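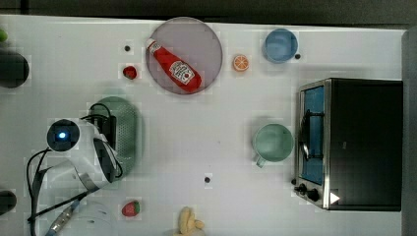 I gave up on having a proper kitchen counter in January. The apartment in Skoltardale has exactly one run of counter, and between the sink and the stove there is room for a cutting board if you turn it sideways. So for the last few months most of what I eat has been put together on a white table, with the toaster oven at one side and everything else fitted in next to it.

I wrote a little about the move in an earlier post and a few people asked how the small kitchen was going. It is going fine. This is mostly notes on what I kept, what I got rid of, and what I still haven't sorted out.

The toaster oven

It's the black one with the stainless steel front, two knobs, no display. I bought it used from Lalit Tripathi, who was moving in with his brother and didn't need it. I paid him in cash and a bag of lemons. The regular oven in this apartment takes so long to heat that I stopped using it after the second week, and I now store baking sheets in there.

A toaster oven does almost everything I want. Toast, obviously. Potatoes cut small. Fish on foil. Half a tray of cookies at a time, which takes longer but means the second half is still warm when you want it. Most recipes are written for a big oven, so I turn the heat down 25 degrees and check early. If the top is browning too fast I lay a piece of foil over it, shiny side up or down, I have never noticed a difference.

The rack is the part I'd warn people about. Pull it out by its handle with a mitt on, every time. I have a mark on my thumb from the one time I used a folded dish towel and the towel came unfolded.

Also, leave space on the sides. The manual says so and I ignored it at first and had the bread bag leaning on it. The bag melted a little. The bread was fine.

Plates and bowls

I cut down to a few pieces, none of them matching. There's a see-through plate in a mauve gray color, a light blue bowl, a green oval dish and a pale green mug. I used to own a full set for eight and I would let all of it pile up in the sink before I washed anything. With this few I have to wash up after each meal or there is nothing to eat off.

The oval dish is the one I reach for most. It's the right size for a sandwich with something on the side, and it takes up less of the table than a round plate does. The light blue bowl is for cereal and soup. The mauve plate is a little small for dinner but good for toast.

The mug I've had longest. I bought it at the Ukeck flea market along with a lamp that never worked. I've replaced the lamp.

I did buy one set of food containers from Letow, mostly for leftovers. They stack, and the lids fit, and after a couple of months none of them have cracked. No strong feelings beyond that.

Ketchup

Cyril Bellamy came over for lunch and told me ketchup should be kept in the refrigerator. I keep mine out on the table. We went back and forth on it for a while. The label on most bottles says to refrigerate after opening, so he's right, but I go through a bottle fast and I don't like cold ketchup on hot potatoes. I've settled on keeping it in the fridge and taking it out when I turn the oven on, so it has time to lose the chill.

If you have the same problem with the last inch of the bottle, store it upside down in the door. If the cap is too narrow to stand on, put it in a mug.

Fruit

I eat more fruit now that it isn't in a drawer. Oranges, bananas, strawberries when they're cheap. I cut an orange across the middle and then into thick slices, and eat them standing up. Strawberries I don't wash until I'm about to eat them, because they go soft overnight otherwise. Bananas I keep well away from everything else, or the whole lot ripens at once.

Two things I make with fruit and a toaster oven:

Roasted strawberries. Cut in half, spoon of sugar, squeeze of orange. 350 degrees for 20 minutes or until the juice gets thick. Good on yogurt. Line the pan, the juice burns on and it's a pain to scrub.

Banana toast. Slice the banana onto buttered bread, pinch of cinnamon, then toast it until the edges of the bread are dark. Let it sit a minute. The banana holds heat a lot longer than the bread does.

The potatoes

These are what I make most, so I'll write them down properly.

400 grams of small potatoes, cut into quarters
1 tablespoon oil
salt, pepper, paprika if you have it

Heat the oven to 400. Dry the potatoes with a towel after you rinse them. Toss them in a bowl with everything else and spread them on the pan with the cut sides down. Leave them alone for 20 minutes, then turn them and give them another 10. That's one large dinner or two small sides. Ketchup on the plate, next to them - I don't like it poured over the top.

Still to do

The table needs a better spot for crumbs to go, or I need to wipe it more often. White shows everything. I also want a shelf above it for the bowl and the mug, but the wall is plaster and I haven't worked out what anchors to buy. Lalit has a drill and says he'll come by.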